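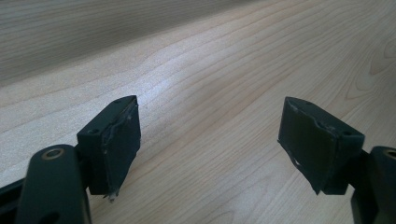

Fig. 1. Light wooden surface, grain pattern showing.

HOME CARE 3305, Session 3: Wooden Tables and Desks
Evie Kershaw, Clukbridge, Room 211

Okay, so last week was stone and tile, and I ran long (sorry!), which means the bit about grout sealer is getting pushed to the end of the course. Today is wood. I love wood days.

First job: work out what you've got. Keep Fig. 1 next to you and try naming the finish from it. You'll get as far as "light" and "wood" and then you'll start guessing, and so do I. Color tells you very little. Pale oak, maple, birch, a printed wood pattern over board – they can all look alike from above. Go and look at the edge of the piece, and then get underneath it. On a solid top the grain usually carries on over the end. A veneer often shows a thin seam, and a printed top may have a strip of edging that lifts at the corner if you push it with a fingernail (please don't push it hard, the Marsden desk in the back has suffered enough).

Then do the water drop test somewhere hidden. One drop, wait a few minutes, wipe. If it sits there in a bead, you have some kind of working seal. If it soaks in and leaves a dark spot, the wood is bare or the oil has worn thin, and you'll want to let that spot dry completely before you do anything else.

Weekly cleaning

Take everything off the top. I mean everything, including the lamp! People clean around a lamp for years and then wonder about the ring. Dust with a dry cotton cloth going along the grain. Follow with a cloth that's damp, wrung out until it won't drip, with a tiny bit of dish soap in the water if the top is greasy. Wipe again with plain water, then dry. I do the drying in the same direction as the washing, out of habit more than anything.

Leave these in the cupboard: scouring powder, the green side of the sponge, bleach, and anything that smells strongly of ammonia. Vinegar comes up every term. I don't use it on wood and I'd like you not to use it in this class.

White rings and dark rings

A white ring is usually moisture caught in the finish. Give it a day or two first, since plenty of them fade by themselves. If it's still there, rub a little paste wax over it very lightly and stop as soon as you see a change. A dark ring has generally gone down into the wood, and that's a sanding and refinishing job. We'll get to sanding in Session 5, so bring a scrap board if you have one.

For homework, pick one wooden top at home and write down:
- what the edge looks like
- what the water drop did
- what has been used on it up to now, if anybody remembers

Half a page is plenty. I had one from Mukerham in June that went on for six pages about a sideboard and I enjoyed every word, but half a page is plenty.

Related handouts
Session 1: Cloths, Brushes and Buckets
Session 2: Stone and Tile
Session 4: Oils and Waxes
Session 5: Sanding by Hand
Reading list: the Grurer booklets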